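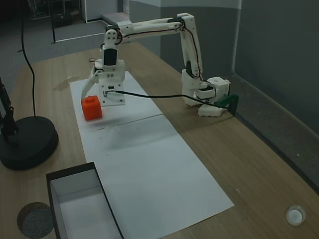 ### 3.2 Where toys end up

Tidying studies tend to favor handsome containers, with lids and labels. Ours favored an open box, on the grounds that a box one can see into is a box one might use. Across 60 households in Junmont, we logged 2,234 put-away events over three weeks in October. Large single blocks fared best (Fig. 2). Small pieces went wherever small pieces go, and 19 were later recovered from shoes. 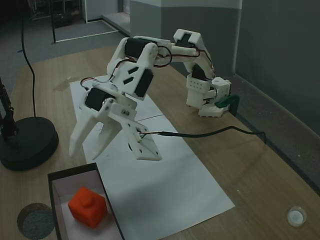 **Figure 2.** Orange-red block with a knob on top, inside the open box; paper sheet on the table behind.

Lining the table with paper was Samarakoon's idea. It marks off a play area, and parents in the Oltis pilot liked it well enough to ask for more. It also creases, a property of paper we had somehow left out of the protocol. Creased sheets were kept in use and coded as such.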